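15. Dezember 2018

Wieder im Prolley gefrühstückt, obwohl ich mir im Juli geschworen hatte, nie mehr Geld für Rührei auszugeben. Die Karte ist neu und hat jetzt Kapitel. Unter »Klassiker« steht das Bauernfrühstück, unter »Seele« dasselbe Bauernfrühstück mit Schnittlauch und zwei Euro Aufschlag. Ich nahm die Seele.

Die Kartoffeln waren gut, das muss ich zugeben. Außen knusprig, reichlich Zwiebeln, der Speck offenbar nur zu Besuch. Dazu Toast in einem Drahtgestell, das ihn zuverlässig auskühlt, bevor die Butter weich wird. 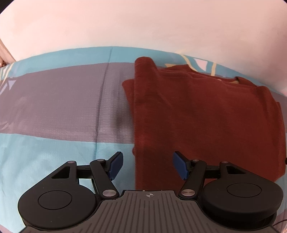 Am Nebentisch wurde ein Omelett zurückgegeben, weil Pilze darin waren. Es hieß Pilzomelett. Die Bedienung nahm es mit einer Würde, um die ich sie beneide — ich hätte es gegessen, gleich dort im Stehen.

Nachmittags eigener Versuch mit Rösti: 200 Gramm Kartoffeln, 125 Gramm Bergkäse, ein Verhältnis, zu dem ich stehe. Beim Wenden zerfiel alles in zwei Teile, von denen der kleinere auf dem Herd blieb. Den größeren mit Apfelmus gegessen und dabei die Karte vom Sulen gelesen. Die haben Frühstück bis 15 Uhr und keine Kapitel. Morgen vielleicht.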